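Washing and Storing Team Soccer Kit at Home

Last updated July 26, 2019
Compiled by Noemi Strickland, kit secretary, Dolico Women's Soccer Club

Scope

These notes cover polyester jerseys, shorts, socks, goalkeeper gloves, shin guards, boots and match balls washed or cleaned in an ordinary household laundry room. They replace the sheet handed out in February, which had the wrong temperature for printed numbers.

Sorting

Turn every jersey inside out before it goes in the machine. The printed number is the first part to fail, and most of the wear comes from rubbing against other garments. Close zippers on warm-up jackets. Untie the drawstrings on shorts and pull both ends to equal length, or one end will work its way into the waistband.

Keep socks apart from jerseys. Socks carry grit, and the grit marks the print. If there is mud, let it dry fully, knock it off outdoors with a stiff brush and then wash. Wet mud pushed around with a cloth goes deeper into the knit.

Grass stains

Mix one part white vinegar with two parts cold water. Dab it on, leave it for 10 minutes, rinse and repeat if the green is still visible. Do not use chlorine bleach on any club item. It yellows polyester and weakens elastic. Test the vinegar mix on an inside seam if the jersey is one of the older maroon ones.

Blood

Cold water only, as soon as possible. Soak, change the water when it turns color, and soak again. Warm water sets the stain.

Wash cycle

Cold, gentle, medium spin. Use half the detergent stated on the box for a normal load. Excess detergent stays in the fabric and holds odor, and more detergent in the next wash makes the problem worse. No fabric softener. It coats the fibers and the shirt stops moving sweat away from the skin.

For odor that survives a normal wash, soak the shirts in cold water with a cup of white vinegar before the cycle. Busisiwe Mokoena runs a second rinse on the goalkeeper shirts and reports that it helps with the padded elbows.

Drying

Hang jerseys by the hem, inside out, in shade. Do not use a tumble dryer on anything with a number on it. Shorts and socks can go in on low. Socks hung by the toe keep their cuffs in better shape than socks hung by the cuff.

Goalkeeper gloves

Rinse in lukewarm water with a small amount of glove wash or mild soap. Press the water out from fingertips to wrist - never wring. Dry at room temperature away from radiators. Latex stored bone dry will crack, so dampen the palms lightly before a match. Do not store gloves palm to palm. They stick, and the latex tears when pulled apart.

Boots

Remove the insoles and laces. Brush the sole plate, wipe the uppers with a damp cloth, and stuff with newspaper. Change the paper after 3 hours. Screw-in studs should be taken out a few times a season and the threads wiped with a little petroleum jelly. A stud that has rusted in place usually has to be drilled.

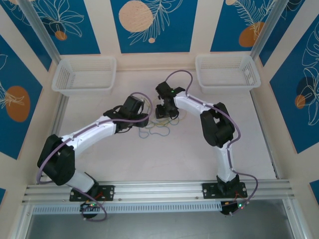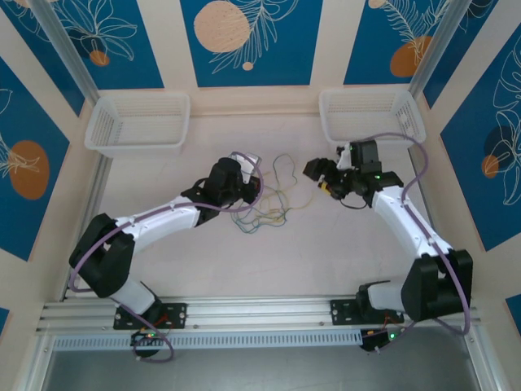

Shin guards

Wash sleeves with the socks. Wipe hard shells with soapy water and dry them before they go back in the bag. Foam backing that has started to crumble cannot be repaired. Replace the pair.

Match balls

Wipe with a damp cloth, dry, and let out a little air before the off-season. Put one drop of glycerin or valve oil on the needle before inserting it. A dry needle can tear the valve. Check pressure with a gauge and keep to the range printed beside the valve.

Storage

Everything must be fully dry before it is folded. Fold jerseys with the number flat and a sheet of plain tissue between shirts. Plastic tubs are fine if the lid is left slightly open - a sealed tub traps any moisture that is left. Label the tub on the short side so it can be read on a shelf.

Missing socks and split shorts go on the list kept by Zinhle Nel. Please write the shirt number next to the item, and return the tub with the tissue still in it.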